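双臂台面整理作业

双臂台面整理作业，是指以一对机械臂在固定台面上完成器皿、罐体、支架等零散物件的拿取、归位与摆放的工作方式，多见于餐饮备料间、样品室和器具回收岗位。与传送带式自动化不同，此类作业的物件种类混杂，位置不固定，通常不设专用夹具，由同一对夹爪依次处理。在业内文献中，该作业有时与“桌面操作”混用，但后者范围更广，还包括装配与插接。

名称与沿革

“台面整理”一词原为后厨及器具室的岗位用语，指班次交接前对工作台的清点和复位。雅斯蒂克（Jastik）公司在其普莱塔斯霍尔姆（Pletasholm）器具中心引入双臂工作站后，沿用了这一名称，并将相应岗位改称“台面值守”。该中心的岗位说明于2018年11月21日修订，首次把机械臂操作列入正式职责。此后，里维埃（Riviere）餐具租赁公司也采用了相近的岗位划分。

工作站构成

常见的工作站以木质或复合台面为作业区，四周围以铝型材框架，机械臂基座用螺栓固定在左右两侧的边梁上，使两臂的活动范围在台面中部重叠。腕部可加装小型相机，用于近距离辨认物件的边缘和朝向。线缆一般沿边梁敷设，再引至台侧电源。地面常以胶带划分区域，标明人员站位和设备位置。
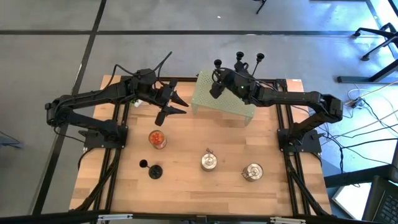
双臂工作站台面，右臂夹爪位于浅绿色网孔支架边缘上方，台面下半部有玻璃罐、黑色酒杯和两只带提梁的银色金属罐。

作业对象与难点

玻璃器皿是台面整理中较难处理的一类。透明罐壁在强光下轮廓不清，相机容易误判边缘；高脚杯倒放时重心偏移，夹持杯柄与夹持杯身所需的力度也不同。带提梁的金属罐表面反光，提梁可能竖起，也可能垂落，夹爪须先判断其状态，再决定由罐身还是提梁取放。网孔支架重量较轻，触碰后容易移位，操作规程一般要求先确定支架位置，再向其上放置物件。

对岗位的影响

引入工作站以后，人员的主要任务由逐件搬放转为备台、监看和处置异常。普莱塔斯霍尔姆器具中心原有整理岗位12个，改制后设台面值守岗位11个，另有1人转入器具检验。值守人员每班须完成台面核对、夹爪检查和异常登记，遇夹持失败时先暂停设备，再进入划线区域。

劳动强度的变化并不一致。弯腰和反复抓握的次数减少，腕部负担随之下降；但监看时间延长，站立与注视带来的疲劳成为新的反映事项。该中心于10月起将连续监看改为分段轮换，每班轮换三次。部分员工认为，原先凭手感即可判断的破损，如杯口细小缺口，在改由设备拿取后较难及时发现，因此检验工序的分量有所增加。

培训与资格

达基德（Dakider）培训项目为转岗人员开设课程，共19学时，内容包括急停操作、物件摆放规则、相机视野检查以及异常记录的书写。课程不要求学员具备编程基础。考核以实际备台为主，学员须独立完成一次混合器皿的布置，并说明各物件的摆放理由。未通过者可继续从事检验或清洗工作，不因此调整薪级。

争议

围绕此类岗位的讨论，集中在计件标准和责任归属两个方面。设备处理速度受物件种类影响较大，以单一件数衡量值守人员的工作量，难以反映异常处置所占的时间。器皿破损时，应归因于摆放、夹持还是程序设定，各单位的做法也不相同。雅斯蒂克公司规定，凡异常登记完整者，破损不计入个人考核；里维埃公司则由班组统一承担记录，逐月复核。

参见

人机协作
末端执行器
岗位再设计
器具检验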